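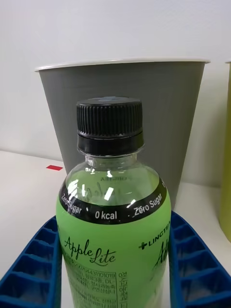

29 Oct 2025

I was promised a weekend job. The listing for the Petimska gripper kit used those words, and I have the parts all over the bench in the Flornmont workshop to show how that went. I started in September.

To be fair, the arm itself went together without much swearing. It's the claims that annoy me. "Grips anything" is printed on the side of the box, and what they mean by anything is a foam cube. The soft fingers are good at foam cubes. So am I, and I cost less to run.

Bottles are another matter. A drinks bottle is slippery, it gives when you squeeze it, and it's see-through at the top, so the wrist camera has opinions about where the edge is that change with the ceiling lights. The glare off the shoulder of a bottle gets read as an outline. I've tried turning the exposure down, which fixed the glare and lost the cap — a black cap, naturally.

The forum answer to all of this is to install Omach, which does the vision side for you. I did. The setup file is 998 lines long and most of the comments in it say "tune as needed". I tuned as needed for 4 evenings and then put back the defaults, and I couldn't tell you which was better. Anyone who posts a video of theirs working first time has cut the video.

What has helped, in a dull way:

Moving the camera mount back by 9 mm, so both fingertips are in view.

Closing slowly. The stock speed is silly for anything with a lid on.

Aiming for the body of the bottle and leaving the neck alone.

Evangelista, the other kit people keep recommending, has stiffer fingers and a nicer manual. I've had a go on one and wasn't won over. It crushes where mine slips, and I'd sooner mop the bench less often.

The plan, if you can call it that, is for the arm to sort the recycling by colour of bin. I can do that already without a power supply. But the thing's paid for, and the wrist cable needs re-routing before I try again — it snags on the second joint every time it turns left.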